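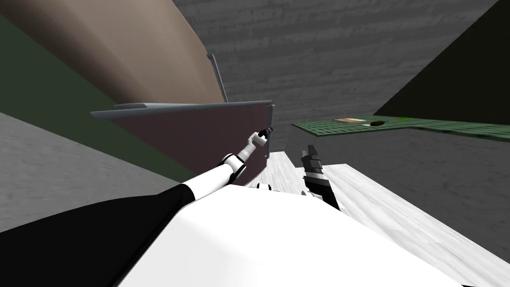 ## 4. Charging your Westen at home for the first time

Welcome to the fun part! Once the Wulel wall charger is on the wall and your electrician has signed off on it, you can have your car filling up overnight within a few minutes. Set aside a quiet half hour for the first session so you can try out the schedule and the app as well.

**Before you start**

- The wall charger's status ring is solid white.
- The car is in Park and switched off.
- You have the Visier app on your phone, signed in with the same account you used in Section 2.

### 4.1 Plug in

1. Press the left edge of the charge port door. It pops open on its own, so there's no need to pull.
2. Take the connector from its holster and uncoil enough cable to reach the car with some slack.
3. Push the connector straight in until it clicks.
4. Check the port light. Blinking green means the car is charging, and it's a lovely thing to see in your own driveway!

> **Note:** If the light stays blue, the car is waiting for a scheduled start time. Go to 4.2, or tap **Charge now** in the app.

> **CAUTION:** Never use an extension cord, adapter or splitter between the wall charger and the car. Don't use a connector with cracked housing or bent pins.

### 4.2 Set a schedule

Many power companies charge less at night, and the car is very good at taking advantage of that.

1. In Visier, open **Charging > Schedule**.
2. Tap **Add window** and choose a start and end time. 10 p.m. is the factory start time.
3. Set **Ready by** to the time you usually leave. The car will warm or cool the cabin before then, using power from the wall and saving the battery for the road.
4. Choose a charge limit. We suggest 80% for daily driving and 100% the night before a long trip.
5. Tap **Save**. The port light turns blue.

You can keep up to 10 windows, so go ahead and make a separate one for weekends (or for those chilly January mornings when the cabin needs a longer head start).

### 4.3 Unplug

1. Unlock the car.
2. Press and hold the button on the connector handle until the port light turns white.
3. Pull the connector straight out and hang it back in its holster.
4. Close the port door by hand.

> **CAUTION:** Don't force a connector that won't release. Lock and unlock the car once, then try again. If it's still stuck, use the manual release described in Section 9.

### 4.4 If charging stops

| App code | Meaning | What to do |
|---|---|---|
| 49 | Charger too warm | Wait for it to cool. Charging restarts by itself. |
| 1,018 | Connector not fully seated | Unplug and push in again until it clicks. |

For any other code, contact Fuchs Service and have the serial number from the side of the wall charger ready.

*Section 4 revised 09/06/2022*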